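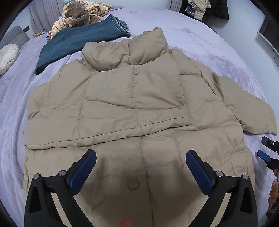
Sirkstead chapel tours back on, tower still shut

23/09/2019

Guided tours of the old hill chapel at Sirkstead are running again after a long gap for roof work. Four tours a day, mornings and early afternoons. No booking unless you are a group.

The chapel had been closed to visitors while crews replaced slates on the north side and dried out the wall behind the pulpit. Services moved to the school hall in the meantime and are now back where they belong.

Lenka Polák, who runs the tour desk, said the first day was busier than planned. "We ran out of leaflets by lunch. I had to send people in with photocopies, and the copies were terrible."

New leaflets are on order. Czech and English first, German later.

What you get: the nave, the side chapel, the box pews, and the vestry with its painted cupboard doors. The vestry was never part of the old tour so even people who came years ago will see something new. The tour takes just under an hour depending on how many questions get asked. Benches at the back for anyone who wants to sit it out.

What you don't get: the tower. Its 61 steps are still off limits. The handrail failed an inspection and the replacement has to be made to fit the curve of the wall. Vlastimil Kopecký, the builder in charge, would not give an opening date. "December if the smith is quick. I wouldn't tell anyone to plan a trip around it."

The bell is being rung from the ground floor for now, by a rope let down thorugh the old hatch.

Money. The roof job left a gap of 4000 euros, and ticket sales are meant to close it. Adults pay 4 euros, kids free. Cash only at the door, card machine promised but not there yet. Part of the cost was covered by a concert series last winter, which Roksolana Antoniuk put together with singers from Gape and two other villages down the valley. She says there will be another one if the heating holds up. It is cold in there even in September, by the way. Bring a layer.

One find worth mentioning. When the pews on the left side were lifted to get at the damp, workers came across a bundle of old seat receipts under the floorboards, 196 of them, tied with string. They list who rented which pew and what they paid. Most are readable. Blažena Slanina, whose family has lived in the village for generations, found her great-grandfather's name on three. "He paid late every time," she said.

Her daughter Zuzana Slanina is typing up the names so visitors can look for relatives. A few of the receipts are laid out in a glass case by the south door. The rest are in the vestry and can be seen on request, ask at the desk before the tour starts and not after, as the desk closes when the last group goes in.

Getting there: the bus from Gape stops at the bottom of the hill, then its a ten minute walk up, steep at the end. Parking by the school, not on the chapel lane. The lane is narrow and the farm needs it. Drivers with someone who can't manage the hill can drop off at the gate and go back down.

Groups of more than a dozen should call the desk a few days ahead. No tours during weddings or funerals; a notice goes up on the gate the day before.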